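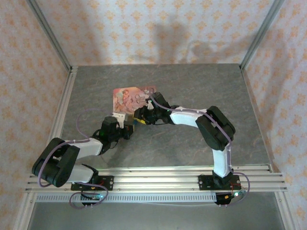

3. What happens at pick-up time

3.1 How I ended up standing at the gate

I had planned to study enrolments. Then I spent my first arvo at the Troncoso holiday program, and the enrolment forms suddenly looked like the least interesting paper in the building. The good stuff was all at the gate (mums with the engine still running, grandads who'd been sent with no idea which child had the blue hat, a staff member trying to hold a clipboard and a scooter at once). Patricio Arancibia, who was supervising me by then, let me swap topics in May on the condition that I stopped calling it "the gate thing" in emails.

The section that follows covers 2 programs, Troncoso and Multura. Both run school holiday days for primary-aged kids, both are council-owned and privately run, and both say pick-up is "by close" in the parent handbook. What "by close" means is where they part company! At Troncoso, families can wander in any time over the last hour and activities just thin out around them. At Multura, everything is packed away first, the kids sit in their groups, and the doors open all at once.

3.2 What I recorded

I kept it simple, partly on purpose and partly because I was doing it in the rain. For each child I noted the time the adult arrived, the time the two of them left, and who signed. The sign-out records from the Junitz system gave me a second time to check my own against, and they disagreed often enough that I've given the mismatch its own paragraph below. Across both sites that came to a little over 3,000 sign-outs, once I'd thrown out the days when either program went on an excursion and pick-up was from a bus.

I also talked to staff. Delia Figueroa had run the Multura desk for 7 years and was generous with her time, and Rhys Tamihana at Troncoso let me trail him with a notebook for a whole fortnight, for which I still owe him several coffees. I coded the interviews with Renato Lagos. We worked separately, compared, argued about the category "chatting" for an entire meeting, and finally split it in 3: chat about the child, chat about the program, and chat about anything else under the sun.

The mismatch first. Junitz stamps the moment somebody taps the screen, and at Troncoso plenty of parents tapped on the way in, then spent ages hunting for a lunchbox. So the recorded departure was nearly always early there. At Multura the tap came last, with the child already at the adult's elbow, and my times and the system's mostly matched. Anybody borrowing sign-out data from programs like these should go and watch a few pick-ups first – I'd have got the whole comparison backwards otherwise.

Figure 2. Two robot arms mounted on a rail, facing each other across a grey, stone-patterned panel. 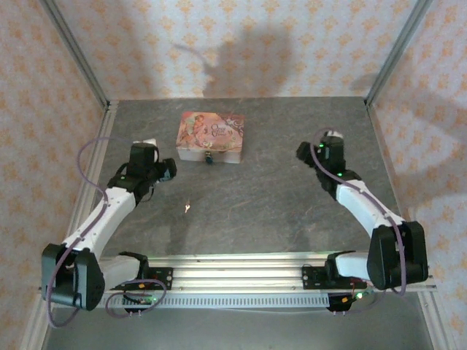

Once the times were corrected, the gap between the sites was smaller than staff had told me to expect. Parents at Troncoso felt less rushed and said so, warmly and at length. They also stayed longer, and the last child there tended to leave later than the last child at Multura. Rhys put this down to the playground being beside the exit. I think he's partly right, although the same playground sits there on wet days, when the pattern hardly shifts.

3.3 The last kid waiting

I hadn't meant to write about this one, but it came up in every interview. Staff at both programs had a routine for whichever child was left at the end, and none of it was written down. Delia brought hers behind the desk to sharpen pencils. Rhys handed over the big keys and let the child help lock the sports cupboard. Newer staff copied whatever they'd seen, so the routines differed from one building to the other and stayed remarkably steady inside each.

What the staged pick-up at Troncoso did change was how long a child was the only one. Because families trickled out, a few kids were usually left together near the end, and a pair or a trio playing cards doesn't look much like waiting. At Multura the room emptied in one great noisy whoosh, and a late parent meant a very quiet room. Nicanor Quezada's earlier work at the Futirico centre describes the same whoosh, though he was interested in car park safety and gives it a single line. I'll come back to his car park counts in Section 4, where the handbook wording gets its turn.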